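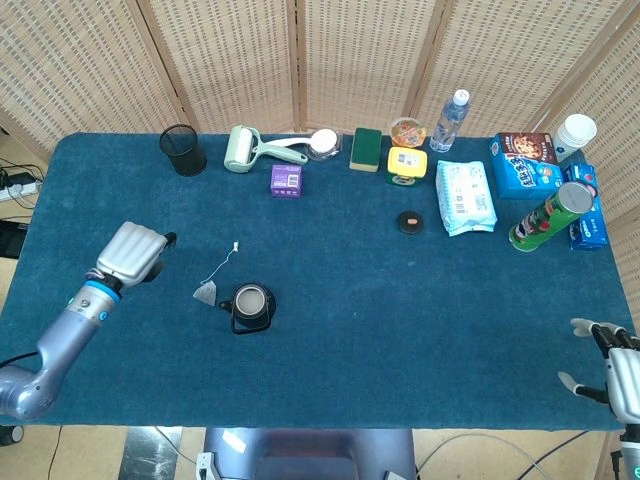

A folding screen with woven rattan panels, standing behind a cloth-covered table.

Folding screen

A folding screen is a set of upright panels joined so they can stand on their own. I grew up calling ours "the divider," and I still slip (sorry, purists!).

The oldest ones I know of come from China, and Japan took up the idea and made it lighter, with paper hinges. By the time screens caught on in Europe, people were dressing behind them and blocking drafts.

Cane and rattan panels let air and a little light through — great in August, not so great for privacy. My own is a Zernham with a loose hinge, and Pauline Gosling talked me out of gluing it. She was right, I think. Open yours in a zigzag, never flat, or it'll go over the first time a cat leans on it.

See also: Room divider, Shoji, Caning

Last edited 9/22/19 by Hayley Kettle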